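Upper floor meeting corner, MacDonald building, Nindville
Safety checklist with comments
Checked: 2026-06-08

1. Walking way between table and railing. OK.
The chairs must be pushed in after use. In April two of them stood in the passage, and I asked again to keep it free.

2. Railing. OK, one remark.
I pushed by hand along the whole length and felt no movement. Please do not hang coats or bags on it, as things can fall to the lower floor.

3. Glass partition and door. OK.
No cracks, and the door closes softly. The paper notice on the glass may stay, but the tape should be changed when it becomes yellow. Blinds: cords are tied up.
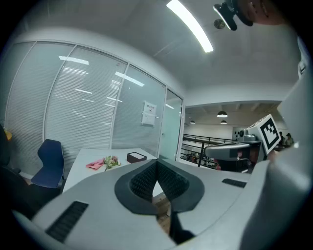 Can flowers be kept on the table during work?
Flowers may lie on the table if they are without water. A vase must stand away from sockets and cables.

4. Lights. One action.
The long ceiling light works without flicker. The pendant lamps over the open area were dusted by Pimis, but the cleaning sheet is not signed - please sign it. Spare tubes are in the store, shelf 22.

5. Table top. OK.
The surface is clean and the edges are not sharp. Legs are tight. The table carries inventory number 676 and the sticker under it is still readable.

6. Small things on the table. Two actions.
Pens go back to the box with the points down. Metal things with a point should not be left near the front edge, where a sleeve can catch them.
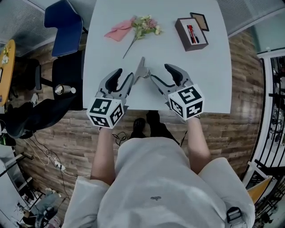 The box itself should stand on the far half, so that the arms have enough place in front. Picture frames should lie flat if they have no good support behind. Paper and envelopes are no problem in this quantity, but I would not like to see a pile of them there overnight.

7. Fire extinguisher. Action open.
The last service by Basell is on the label, number 169, but the month is hard to read. A new label is ordered.

8. First aid box. OK.
Plasters were refilled. The eye wash is in date.

Open points: 4, 6 and 7. Please write the closing date beside each one and return the sheet to the office.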